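Sorting and Untangling a Jewellery Drawer
Posted 13/12/2021 in Bedroom and Wardrobe

Costume jewellery ends up in a knot because it all gets dropped in the same dish. Fixing it takes an evening at the kitchen table. Do the sorting first and the untangling second, or you will spend an hour on a necklace you no longer wear.

Clear a white or light-coloured table if you have one. Small silver findings and loose seed beads show up well on white and disappear on timber. A pale pillowcase will do the same job. Put a lamp on the side opposite your working hand.

Tip everything out in one pile and set an open box beside it. A dark box is good for light and bright beads. The one from a pair of Trastine shoes is too deep; the lid is a better height.

Take the free pieces off the pile first. Rings, brooches, single earrings and any bracelet that lifts away cleanly go straight in the box. Don't pull. If a piece brings a second one with it, put both down and try another.

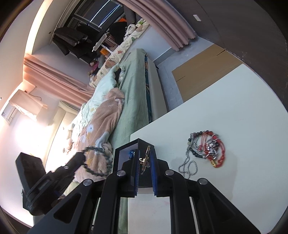 Ball chain is easier than it looks. It has no links to lock together, so it will usually slide out if you find one end and feed it back through the loops. Undo the connector before you start. Fine cable chain is the hard one. Lay the knot flat, put a drop of baby oil on it, and open the middle with two sewing pins. Work outward from there. Wash the oil off afterwards with dish soap and warm water, and dry the chain on a tea towel.

Corded strands need a different approach. Oil stains cotton and waxed cord, so keep them dry and loosen the knot with a blunt tapestry needle. Check the cord near the clasp while you have it in your hand. If it's fuzzy, restring it now. Elastic that has gone slack should be replaced too.

Beads that have come off go in a pill organizer with 7 compartments, one colour to each. Dark grey and black look the same under a warm bulb, so check those by a window.

For storage, hang anything with a chain. I use a Dresivwood rail with cup hooks screwed in 2 cm apart, mounted inside the closet door. Bead bracelets can lie flat in a Busaslow drawer tray. Close every clasp before you put a piece away. Thin chains that have to travel can be threaded through a drinking straw and fastened at the other end.

Silver-coloured pieces tarnish faster in a bathroom. Keep them in a bedroom drawer with a strip of anti-tarnish paper and change the strip in June.

Filed under: jewellery, drawers, small storage
Next tip: Cleaning a Lynch mirror frame without lifting the gilt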